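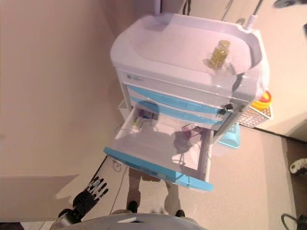
Chapter 7
The Treatment Trolley: Layout, Stock and Security

Learning outcomes

On completing this chapter, the learner should be able to:
- identify the working parts of a drawer-type treatment trolley and state the purpose of each
- allocate medicines, consumables and personal items to their correct storage positions
- carry out a drawer check and complete the associated record
- explain the responsibilities attached to holding the trolley keys

Key terms

top tray, drawer front, side basket, castor, imprest stock, expiry rotation, key holder, discrepancy

7.1 Introduction

The treatment trolley is among the most heavily used pieces of furniture in any clinic, aged care residence or hospital ward. It is a work surface, a store cupboard and, where medicines are kept in it, a secure container governed by local policy and by the law of the state or territory. Learners who have completed Chapter 6 will already be familiar with the fixed medicine cupboard. The principles in that chapter apply equally to the trolley, with one added difficulty: the trolley moves, and its contents pass through corridors and bedrooms used by residents, visitors and tradespeople.

Trolleys differ in height, colour and number of drawers. The model shown at the opening of the chapter is of a common pattern, with a moulded top tray, drawers with blue fronts, a lock at the right-hand end of the drawer fronts and castors at the foot. Additional storage is carried on the side in a wire basket and a plastic one. Learners should compare it with the trolley in their own workplace and note any differences in their workbooks before proceeding to section 7.2.

Case study: Hiltside

Hiltside is a residential care facility with 84 beds over two floors. Before its last internal audit, each floor stocked its trolley according to the habits of whoever was on duty. Stela Buzatu, the clinical educator, found the same dressing pack in three different drawers on one trolley and in none on the other. Blister packs stood beside hair clips and pens. Of the 100 items removed from the upstairs trolley during the audit, 17 had no business being there.

The facility adopted a written drawer plan, fixed inside the door of each treatment room, and appointed Uthai Thaweesak as key holder for the Monday stock check. Questions on this case study appear at the end of the chapter.

7.2 The top tray

The raised rim of the top tray prevents small containers from rolling to the floor when the trolley is pushed over a threshold. The tray is a preparation surface. It should carry only what is required for the task in hand, and any jar or bottle placed on it is to be returned to its drawer before the trolley is moved on.

Clear jars deserve particular attention. Capsules of similar colour and shape are readily mistaken for one another once separated from their label, and a jar without a legible label must be withdrawn and reported. It must not be relabelled from memory.

7.3 Drawers

Drawers are opened one at a time. A fully extended drawer alters the balance of the trolley, and two extended together may tip a lightly built model, particularly where the lower drawers are empty. The drawer should be drawn out with an even pull at the front edge, inspected from back to front, and closed completely before the next is opened.
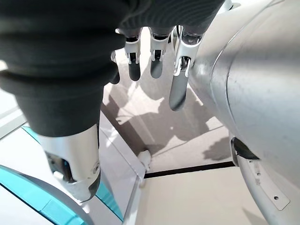

Small items tend to migrate to the rear corners, where they are hidden by the drawer above. For this reason the check begins at the back. Each item is lifted, identified, and either returned to its position or set aside on the top tray for sorting. Items are set aside under one of the following headings.

Medicines: packages intended for a named person or held as imprest stock. Confirm the name, strength and expiry date, and place the earliest date at the front.

Consumables: dressings, tape, gloves and similar goods. Damaged wrapping is sufficient grounds for disposal.

Stray items: clips, holders, caps, stationery and personal belongings. Return these to their owner or to the correct cupboard. They are not to be left in a medicine drawer, even temporarily.

Light-coloured drawers make dust and spilt powder difficult to see. The floor of the drawer should be wiped with a damp cloth, then dried, before the contents are replaced.

7.4 Keys and locks

The keys are the responsibility of one person per shift. They may remain in the lock only while that person is working at the trolley. On leaving it, for however short a period, the key holder closes every drawer, turns the lock, tests the uppermost drawer and removes the keys. Handover of keys is recorded with the time and both signatures.

Loss of a key is reported immediately to the nurse in charge. Replacement of a lock barrel is costly, and the facility may be required to account for the entire contents of the trolley - a task which, at Hiltside, occupied two staff for most of an afternoon.

7.5 Side baskets

Baskets mounted on the side of the trolley cannot be locked. They are suitable for wipes, empty containers and paper goods. Medicines and sharps are not to be placed in them under any circumstances.

Workplace activity

With the permission of your supervisor, carry out a drawer check on one trolley using Form 7A. Record the position of each item as found, then the position to which it was moved. Discuss your results with another learner before turning to section 7.6, Cleaning and Maintenance.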